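The cloth drawer comes first

The woman who runs the Sembiring household workshops has been folding other people's laundry for nine years, and she still gets excited about a tea towel. I had barely sat down with my coffee when she started telling me about hems.

"People think I'm going to talk about wardrobes," she says. "I love a wardrobe! But give me the cloth drawer any time. Every home has one, and it's always the drawer that won't shut."

Her four-week course began in a back kitchen in Skornano, with one table and a queue of neighbours carrying bin bags. It now runs in Banitz as well, and last August she opened the bags from a single street and counted 582 cloths (she had promised them a total, and she kept her promise). Dusters, flannels, muslins, napkins from weddings long forgotten. What did she do with them all?

"Sorted them by feel," she says, delighted to be asked. "Eyes shut if you like. Rough ones for floors, smooth ones for glass, thick soft ones for hands and dishes. You learn more with your fingers than you ever will from a label."

Then comes the folding, and she can't explain it sitting down. She is up and flapping a napkin at me before I've found a clean page. Pick it up by one corner, she says, and let it hang. Give it a moment. Find the next corner along, run your thumb down the edge between them, and lay it down away from you so the air goes out from underneath.

"Everyone wants to start flat on the table, patting at it. You can do it that way, and it takes ages, and you end up with a sort of pasty."

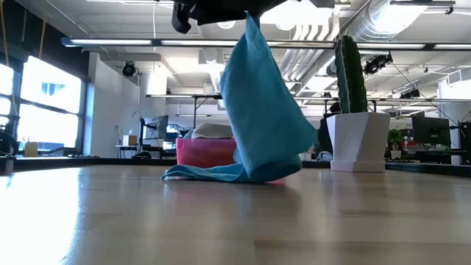 A single corner is the part she teaches longest, often for a full 30 minutes before anyone is allowed to make a fold. She likes people to look at what the fabric does when it's held by one point, and the teal cloth shows it nicely: narrow at the top, opening out into a wide soft panel, with a second corner sticking out at the right, ready to be taken. "There's your next corner, waving at you," she says. She is less pleased with the tail trailing off along the tabletop. "Up a bit higher, please, and it'll hang clear." The pink bin behind, with the grey cloth bunched up over its rim, gets full approval, as she likes a tub you can reach into from any side.

I ask whether she ever leaves a cloth unfolded at home. She laughs for quite a while. There is a basket under her own sink, it seems, and she isn't going to discuss it.

New groups are filling up at the Madateck hall, mornings only, starting at half past nine. Bring a bag of whatever is in the drawer, she says, and please don't iron it first.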